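August 9, 2020
Traro bench, hand-held gripper collection

Started the morning with 2,531 episodes on the drive. Index file says the same, so the mismatch Boyang saw yesterday came from him reading the old index. Deleted the old index.

Mirko and Soledad took turns as operator, I ran the recorder. Target was 400 episodes over the two task groups (bags and jars). We stopped at 404 and I left the extra four in.

Bags first. The main trouble is the approach. If the operator comes straight down on a snack bag, the fingers skate over the plastic and it takes two or three tries to get hold of it. Coming in low from the side and closing on a fold goes better. I asked both of them to do it either way as it came, and to keep the failed tries in as long as the bag stayed on the table. Graziella wants the retries for the recovery set. Label them "regrasp", one word, lower case. We have three spellings in the July data already and the loader treats them as three labels.

Second point on bags: close slowly. The finger width signal lags behind the video when the operator snaps the gripper shut. I measured it on a handful of episodes and it looks like two or three samples. Not sure yet if it is the cable or the logging script.
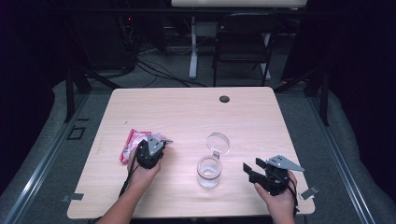 Starting poses were too much alike in the first block. Soledad noticed that she was bringing both grippers in at the same height every time, and when I plotted the starts for Mirko he was doing it too. After the first 30 episodes I began calling out a start before each take: left high, right high, wide, narrow. It slows things down a little, but the spread on the plot is much better. Keep doing this.

Jars. Lid open and lid closed go in separate folders, do not mix them. Move the jar between takes. The last batch had it in nearly the same place every time and the Amero policy learned to reach for that place whether there was a jar there or not.

Tracking dropped out on the left gripper some 30 times, mostly when the wrist rolled far inward. Short gaps, the script fills them. Anything longer than half a second I threw out and we recorded it again, so the 404 is a clean count. Tightened the screws on the left mount at lunch. Could not say if it helped.

Zinhle came by to ask about the format for the Orlandini people. They want both hands in one file with a single clock. We still write two files. I said I would look at the merge script this week.

To do
Merge script, one clock (me)
Lag test with the cables swapped left to right (Boyang)
Fix the label spellings in the July data (Mirko)
More bag types, the set is thin there (Soledad)
Copy today's episodes to the Skivby server before anyone clears the drive

Copy started 5:40, still running when I left.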